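Garment Care and Textile Handling
Unit 3 – Sorting and folding at the table
Course notes, Jaltard campus

3.1 Scope

These notes cover the handling of dry, laundered garments from the pile to the finished stack. Washing and pressing were dealt with in Unit 2. The practical assessment in March draws on sections 3.2 to 3.5, and students are expected to know the terms in italics in the printed edition.

3.2 Work surface and sorting

The surface should be flat, dry and large enough to spread one adult garment at full width beside the finished work. Sort by weight of cloth first, by colour second. Denim and other stiff wovens hold a fold without help and can be finished early. Knits relax and shift, and are best folded last and stacked on their own.

Finished pieces are set well to one side. A folded stack that sits too near the working area will be caught by a sleeve or hem sooner or later and will need to be done again.

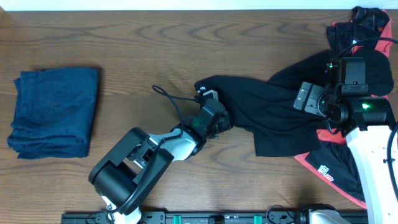 Dark garments are a particular difficulty when two or more lie together. Black on black gives few visible edges, and it is easy to lift a layer of the wrong piece. Contrast trim, where present, is the most reliable guide to an opening or hem. Where there is none, run the cloth between finger and thumb until a hem or seam is felt.

3.3 Separating and opening out

a) Find a free edge or corner. Do not pull from the middle of the pile.
b) Lift slowly and let the remaining pieces drop away.
c) If the cloth twists into a rope, put it down and take a second hold at the wide end.
d) Spread from the centre outward. Use the flat of the hand.

Gathered cloth should be read before it is moved. Rounded ridges show where fabric is loose; a narrow, deep crease usually means that two areas have been pinched together. Open the deep creases first. Pulling on the ridges only moves the slack elsewhere.
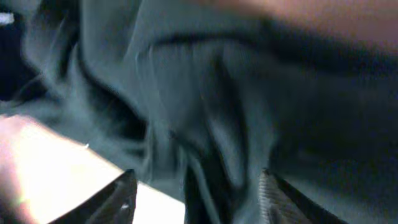

3.4 Folding knits

Jersey has little stiffness and will not keep a crease under its own weight. The Nikusach method, used throughout this course, works from one end of the garment to the other:

a) Square off one end and lay it flat on the table.
b) Smooth the adjoining panel until only slight creases remain.
c) Bring the second thickness over and check the line of the ridge that forms.
d) Work the fullness towards the open end.

A common fault is to finish one half properly and leave the other rumpled. The ridge between the two halves then drags, with small wrinkles collecting along it.
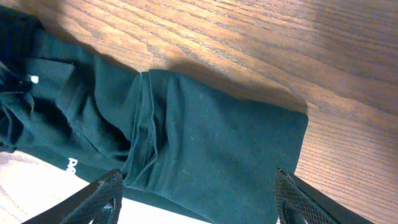 The correction is to open the untidy half completely, back to the ridge, and fold it again. Pressing down on the bunched part by hand sets wrinkles into the cloth and adds bulk to the stack.

Printed lettering should be kept away from fold lines where the garment allows it. Lint is more noticeable on dark knits and is removed before the last fold, with strokes in one direction only.

3.5 Stacking

Place the heaviest cloth at the bottom and turn all folded edges the same way. The Zutby shelving in the practice room is 34 cm deep, so the finished fold must be no longer than this. No stack is to be higher than 40 cm.

3.6 Reading

Hashmi course reader, chapter 2 – Behaviour of knitted and woven cloth. Bring one denim piece and one dark jersey piece to the next practical.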